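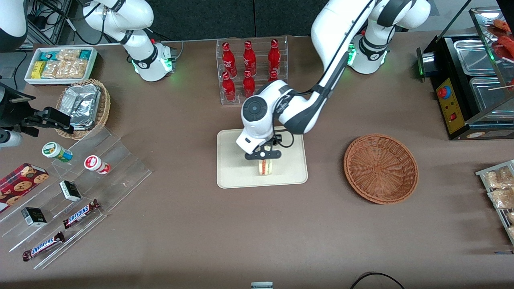

Warum wird Brot eigentlich hart?

Frisches Brot ist innen weich und außen knusprig. Am nächsten Tag ist es oft umgekehrt: Die Kruste ist zäh und das Innere fest. Viele denken, das Brot sei einfach ausgetrocknet. Das stimmt nur zum Teil.

Brot besteht vor allem aus Mehl und Wasser. Im Mehl steckt Stärke. Beim Backen nehmen die winzigen Stärkekörner Wasser auf und quellen. Dadurch wird der Teig zu einer lockeren Krume – so heißt das Innere vom Brot.

Kühlt das Brot ab, ordnet sich die Stärke langsam neu. Sie wird fester und gibt einen Teil des Wassers wieder her. Es wandert in die Kruste, und die wird weich und zäh. Ein Teil verdunstet auch in die Luft.

Wie bleibt Brot länger frisch?

Ein Brotkasten oder ein Topf aus Ton ist ein guter Platz. Im Kühlschrank wird Brot schneller fest, denn bei Kälte ordnet sich die Stärke besonders rasch um. Im Gefrierfach dagegen hält es sich viele Wochen. Belegte Brote mit Wurst, Käse oder Ei gehören trotzdem in den Kühlschrank, sonst verdirbt der Belag. Gut eingepackt trocknen sie nicht so schnell aus.

Zum Ausprobieren

Lege eine Scheibe Brot offen auf einen Teller und eine zweite in eine geschlossene Dose. Drücke am nächsten Tag auf beide. Welche ist weicher? Altes Brot kannst du toasten. Durch die Hitze wird die Krume wieder weicher. Schimmeliges Brot darfst du nicht mehr essen.

Text: Nabila Cherkaoui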